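Notes from Leltdale
8 Aug 2023

Hello again, everybody! I know I promised a June newsletter and then you got nothing, and July went the same way, so this one is going to be long. Get a drink. Thank you to the people who wrote in after the last one to ask how the sorting was going.
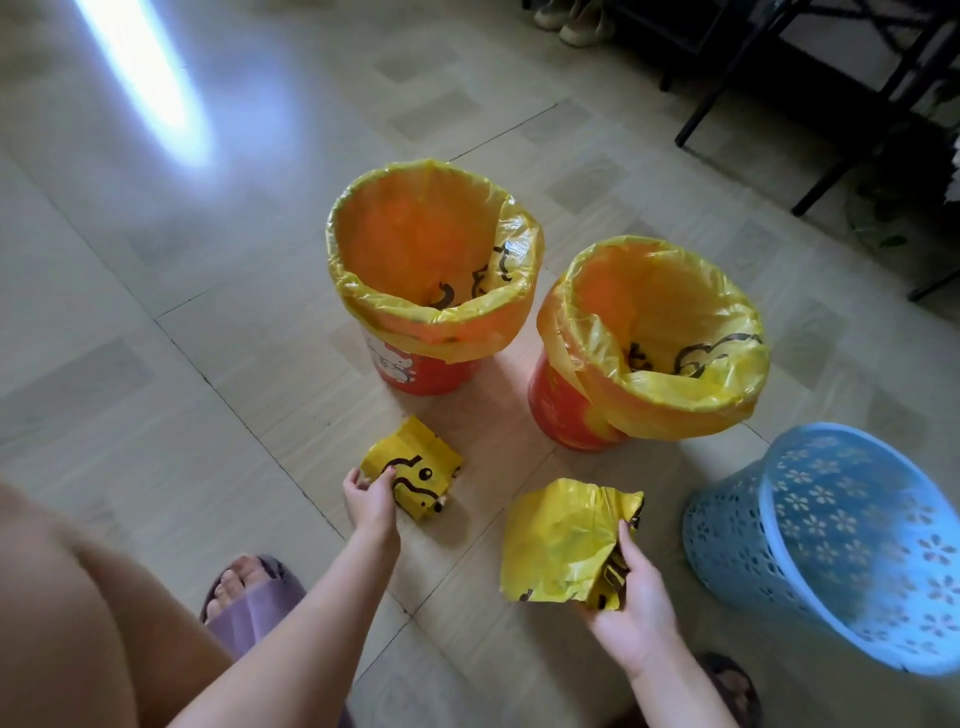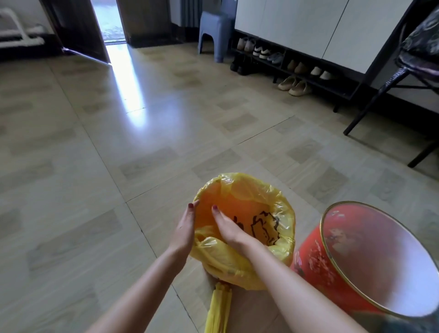
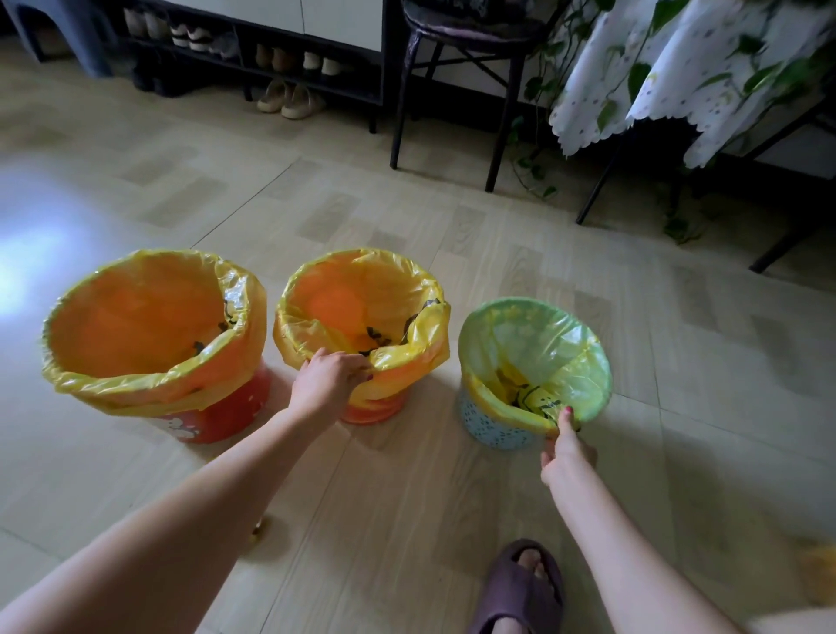
So, recipes. When my aunt moved in the spring she handed me eight shoeboxes of them, packed tight, and told me I could do what I liked as long as I didn't lose the one for ginger cake. I went in with a plan (cakes, soups, meat, everything else) and the plan lasted one evening. Where do you put a soup that is mostly a way of using up a ham? What about a card that says only "Ewurabena's, but less oil"? I finally gave up on categories and went by what I'd do with each card, and that is pretty much how I think about trash bins, one with a yellow bag, one with a green bag, and I never mix them up once the colors are in my head. Yellow folders are for things I will cook. Green folders are for things I'd like to keep but would never eat, and there are a lot of jellied salads in the green folders.

The total came to 833 cards and clippings. I know because I numbered every one in pencil on the back, which my sister thinks is the saddest thing she has ever heard. But the numbers have already saved me twice! Number 138 is the ginger cake, and it was stuck to the back of a coupon for floor wax. If I hadn't been going one by one I'd have tossed the pair of them and would have had to leave town.

A lot of it isn't in my aunt's handwriting at all. There's a round, careful hand that I'm pretty sure is my grandmother's, always in blue ink, and she never gives an oven temperature. It's "a good oven" or "a slow oven" or, on one card for meringues, "hardly any oven." Then there's somebody who writes everything in capitals and underlines the butter. I asked my aunt and she said that would be Mrs. Essien from the old street, who traded recipes over the fence and didn't trust anyone to use enough. I made her shortbread last week. She was right about the butter.

Ewurabena Ansah, for those who don't know her, lived two doors down from us when I was small, and there are 83 cards with her name on them. I called her up to ask if she wanted them back and she laughed at me for quite a while. She doesn't measure anything and says she never did, so what my aunt wrote down was my aunt's guess from standing in the kitchen watching. That explains "less oil," and it also explains the one that says "pepper (she put more when I looked away)." We ended up going through her groundnut soup over the phone, and my version is now very different from the card. The big thing I had wrong was the tomatoes. I'd been adding them along with the groundnut paste and she wants them cooked down first with the onion until they've stopped looking like tomatoes. Then the paste goes in with a ladle of the stock, stirred smooth in a separate bowl so you don't get lumps. Then you leave it alone on a low heat until the oil comes up to the top. I kept lifting the lid. She could hear me lifting the lid.

A few of you asked about copying old cards that have faded. I tried photographing mine by the kitchen window and it works fine for ink, less well for pencil. For pencil I've been typing them out in the evenings, spelling mistakes and all. I thought about fixing the spelling and I just can't. My grandmother wrote "vinella" her whole life and it should stay vinella.

Greasy cards I've been slipping into the clear sleeves people use for trading cards. Full-size sheets go in the Cloda binders, the wide ones with the elastic. I did try a cheaper binder first and the rings wouldn't close all the way, so every time I turned a page I lost half the puddings.

Still to do: the clippings. Oh, the clippings. My aunt cut things out of the paper without checking what was on the other side, so half of them stop in the middle of the method. There's a plum tart that ends at "while still warm, turn the" and I have been bothered by it for weeks. Turn the what? If anybody recognizes a plum tart with almonds and a spoon of semolina in the bottom, please write to me.

Two more things before I go. The recipe swap at the Poson Street hall is on again this fall and I'll be bringing doubles, mainly banana bread, of which there are far too many. And if you lent my aunt a pie dish with a chip in the rim and a blue stripe, I have it, it's clean, come and get it.

Next time, the ginger cake. I have to ask her first.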